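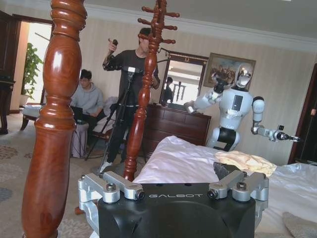

I finally did it. After two years of saying "one of these weekends," I've redone the bedroom, and I am so happy with it that I keep finding excuses to walk down the hall and stand in the doorway!

Let me start with the wood, because the wood is where all of this began. I love dark, reddish-brown, turned wood. I love it the way some people love shoes. My grandmother's house in Clemmont was full of it (posts, spindles, chair legs, a newel at the bottom of the stairs you could swing around if she was in the kitchen), and I think some part of me has been trying to get back to that house ever since. So when Sunil Dewan called me last August to say he was clearing out his aunt's place and there was a carved post bed in it, did I want to come look, I had my shoes on before he finished talking.

The posts are fat and round in places and then they pinch in and swell out again, all the way up, and the finish is so glossy you can catch the window in it. Dusting them is a job. A cloth just skates over the high spots and leaves a gray line in every groove. What works for me is an old soft paintbrush, dry, top to bottom, and then a barely damp cotton sock pulled over my hand. Yes, a sock. It gets into the curves better than anything I've bought.

I did not refinish it. I know, I know, half of you were hoping for a stripping-and-staining post. I thought about it for an entire evening and then I rubbed one patch behind the headboard with furniture wax and the color that came up was so rich that I put the sandpaper back in the garage. Four coats of wax in total, thin ones, with a night between each. My shoulders were sore for a week and I regret nothing.

**The dresser**

Dark brown, lots of drawers, heavy as a car. Karthik Pramanik helped me shift it and we had to take all the drawers out first, which meant every sweater I own was in a heap on the landing for a weekend. I used the chance to sort them and filled two bags to give away. Two of the drawers stuck terribly. A plain white candle rubbed along the runners fixed one completely. The other one still complains in wet weather and I've decided to put the things I never wear in it.

I wanted the mirror directly over the dresser and I was stubborn about it. It has a dark wooden frame, so the two of them read like a set even though they came from completely different places (the mirror is from Drellero, the secondhand shop out past the bus depot, and if you go, go early, the good stuff is gone by lunch). And oh, the light! Hung there, it picks up the window and the balustrade and throws all that brightness back into the room. I'd been planning to buy a second lamp. I don't need it now.

Getting it level took forever. My tip is to cut a piece of brown paper the size of the frame, tape it up, live with it for a day, and only then get the drill out. I moved my paper three times. Each move was a couple of inches. Each one mattered.

**The painting**

Okay, the painting. It's a big crowd of figures, all browns and earthy colors, in the most over-the-top ornate frame, gold going to brown. My sister thinks it's gloomy. I think it's wonderful. I lie there on a Sunday and look at all those people and make up what they're talking about. It's also the reason I gave up on patterned bedding. I had a floral quilt picked out at Zodovia, had it in my cart even, and then I looked at a photo of the wall on my phone and realized the two would be shouting at each other all night.

So the bed is white. Plain white sheet, gray pillow, and a soft cream-yellow cloth that was meant to be folded neatly across the end and has never once stayed that way. I've stopped fighting it! The sheet is rumpled most of the day, too. I wash it every week and hang it outside when I can, and I've given up ironing it. With this much polished wood in the room, a bit of crumple looks friendly to me. Perfectly smooth bedding next to those posts made the place feel like a hotel I couldn't afford.

That yellow, by the way, was the last thing to go in, and it changed everything. Before it, the room was brown and white and a touch stern. If your dark furniture is feeling heavy, try something buttery before you go painting anything. I nearly bought a rug at Barua that would have cost me 779 dollars, and what the room wanted was one piece of cloth that cost me 40.

Still on the list: new drawer liners, something on the floor by the bed for cold feet, and a proper curtain rod to replace the one that sags in the middle. I've also got leftover wax and a set of kitchen chairs looking very dry, so I think I know what next month's post is going to be. If anyone has a good trick for a drawer that sticks only when it rains, please leave it in the comments, I've used up the candle.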